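Stitanton Opens Its Shared Tableware Collection to Neighborhood Kitchens

STITANTON, September 20, 2021 — The Fista community kitchen is opening its new tableware lending shelf this week, and any household, club or block group in Stitanton can now borrow plates for a shared meal at no cost. The collection has 178 pieces, and a good many of them are far too handsome to sit in a cupboard.

The first set to go out on loan is a mixed group of Chinese-style ceramic plates with printed borders, emblems and lettering. They came to Fista in March from the Oyelaran dining room, which was changing over its tables and wanted the old plates to keep being used. They don't match, and we love that about them. Some are plain in the middle with a strong band of color at the rim, and others save their decoration for the center. 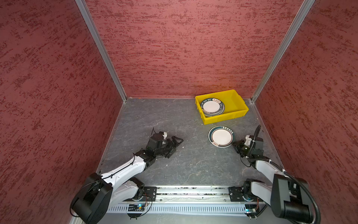
Plates with teal-green rims and a yellow bin from the lending collection.

Sorting has been the biggest job so far. Plates of the same style are kept together, largest at the bottom, and go into shallow bins that one person can lift without strain. Each bin gets a card listing the pieces inside, so a borrower can check them off before leaving and again before bringing them back. Bins are never filled above the rim — a rule we learned with our old soup bowls, and one we plan to keep.

Borrowers may take up to 16 plates at a time and keep them for 11 days. Larger parties should call ahead so that a second bin can be set aside. Please wash everything by hand in warm soapy water and dry it with a soft cloth, as printed rims fade quickly in a machine. Chips happen! Tell us about them when you return the bin and we will take the plate out of use, with no charge and no hard feelings.

Lettering and small drawings appear on many of the pieces, and guests do tend to turn their dinner around to get a better look.

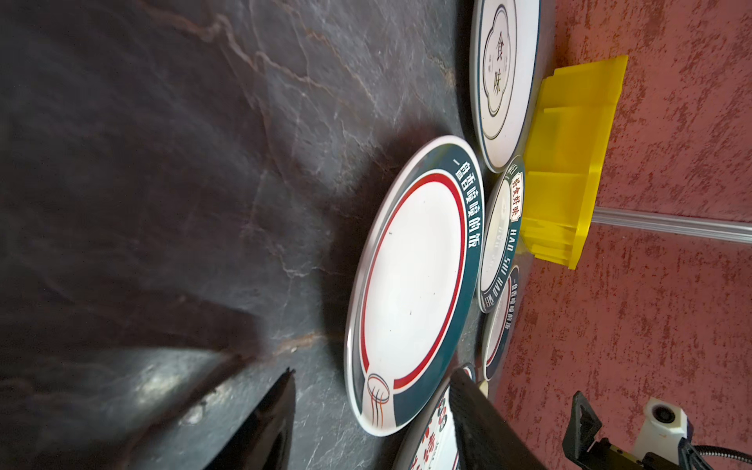 Yakubu Uzor said that a table set with different plates gets people talking before the food even arrives, and that he would take a mixed stack over a matching one for any big family lunch. He added that he hopes borrowers will send in the recipes they serve, noodles above all.

Those recipes will have a home. Fista is putting together a small binder to sit beside the lending desk, and every group that borrows a bin is invited to add a page. Handwritten is fine, and so are stains. 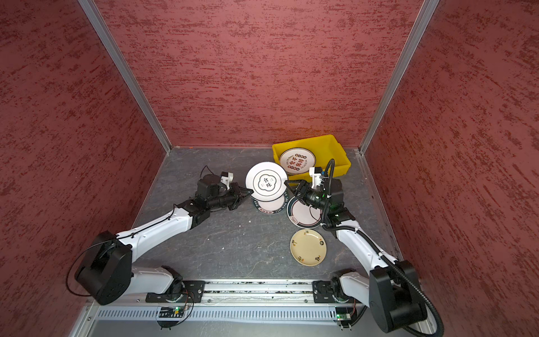

The shelf has room to grow, too. Serving bowls and teacups will be next, with sorting to begin once the plates have made their first few trips. Kovier has given $2000 toward bins, drying racks and padded liners, and the first liners are already being cut to size.

Plates can be picked up at the Fista kitchen's side door during regular meal hours. No membership is needed, only a name and a phone number for the card. Donations of sound, clean tableware are welcome at the same door, in any pattern and any number, including a single plate that has lost the rest of its set.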